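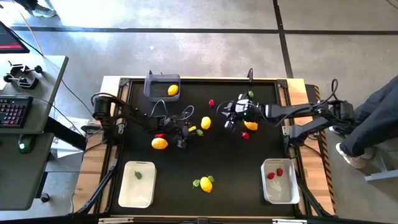 Play produce table, main floor, at the time of inspection.

CLIVURTON PLAY ROOMS
Monthly toy and table safety check: August
Unit: Table 3, play produce
Checked by: Manee Sriwong
Countersigned by: Sarmīte Vaher

Marks used: OK / WATCH / FIX

1. Table surface free of splits and lifted corners: OK
Matte black, shows every crumb and forgives none of them. Wiped before checking.

2. Border smooth, no splinters: OK
Ran a bare hand along all of it, as the procedure requires. Still have the hand.

3. Loose cables clear of play area: FIX
Several lie across the top. Tie up or reroute before Sunday. Item also appeared on the July sheet, in nicer handwriting.

4. Floor around table level, no trip edges: OK
Concrete, seams flush. Cold on the knees. The form has no box for knees.

5. Produce in its proper container: WATCH
One green pepper in one white bin, living alone. Two red peppers in the other. One lemon in the gray tray. Everybody else is out on the table. The bins were bought for a purpose and I would like to see them fulfill it.

6. Small parts: FIX
A tiny yellow piece and a tiny green piece, lying side by side. I couldn't say what vegetable either one thinks it is. Both go through the small parts tube or they go in the trash. Do not return them to the bin "for now."

7. Peppers, red and green: OK
Squeezed, twisted, pulled at the stem end. No cracks, no loose bits. Wernari set, replacement code 379 if one goes missing.

8. Lemons: OK, with a remark
Seams sound. The color runs from yellow to orange-yellow, so at least one of them has ambitions. Not a safety matter. Sarmīte has asked me to stop writing it down.

9. Tray, dark gray, raised sides: OK
Edges checked by finger. No burrs.

10. White plastic bins: OK
Rims intact. Labels still on order from Estier.

11. Cleaning log filled in: FIX
Last entry reads "yes." Yes what?

Score: 87. Pass mark is 80, so we pass, in the manner of a C student.

Follow-up
Items 3 and 6 before opening. Item 11 by whoever wrote "yes."
Spare produce is in the Ruppert cabinet, shelf 2. Sign for it.

Countersigner's comments (S.V.)
Agree with all marks. Item 8 remark noted again. Please order the knee pad and leave it off the form.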